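Routing a Camera Cable Around a Wrist Joint
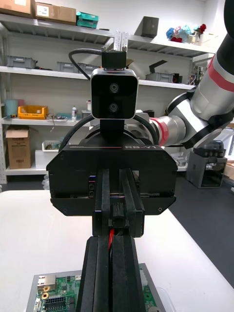 Stereo camera module on its bracket, with cable looped to one side of the wrist.

1. Power down the arm and lock the wrist at mid-travel.
2. Fasten the bracket to the top edge of the camera module. Leave the screws a quarter turn loose.
3. Cut the cable sleeve to 405 mm. Plug in the connector before fitting the sleeve.
4. Form a loop with a bend radius of at least 60 mm. A tighter loop loads the connector during rotation.
5. Clamp the cable behind the wrist. Do not clamp it to the gripper housing.
6. Tighten the bracket screws.
7. Turn the wrist by hand to both end stops. If the cable pulls straight at either one, add slack at the clamp and repeat.

Berik sleeve and Zisteck clamps fit this layout.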